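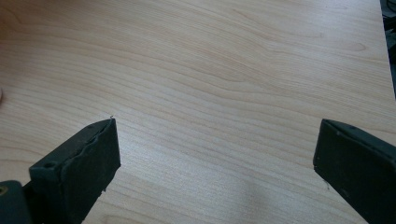
The Long Table at Ludthorpe

Welcome to the table page! We get asked about our tables more than anything else in the workroom (more than the chairs, which hurts a little), so we finally sat down and put a few words together for the people who write in wanting to know what the wood looks like up close.

The long table came to us from the old Clolier reading room in July, along with 4 benches and more boxes of paper than we knew what to do with. It took most of a morning to get it up the stairs, and we had to take the door off to do it, but it has been the heart of the place ever since. People sew on it, wrap parcels on it and spread out maps on it, and on Saturdays there is usually a cake at one end.

The top is a pale, creamy color with a bit of honey in it, and the grain is what everybody falls for. It runs in fine, close lines that wander up and down like ripples - then in places it opens out into big sweeping waves, with a few darker streaks that bend around into long soft loops. Elsewhere it pulls in tight and goes almost straight, and a little grayer. I have spent whole phone calls following one line with my finger and losing it again!

We like the soft, matte look and we mean to keep it, so please use a mat under anything hot and a coaster under your mug. A damp cloth and a dry one afterward is all the cleaning it needs. If you spill paint or glue, come and tell us right away and we'll see to it together.

The table is free to use whenever the Petura room is open, and it seats roughly 30 if everyone is friendly about elbows. Bring a cushion for the benches - they are harder than they look.

Page updated Saturday, February 29, 2020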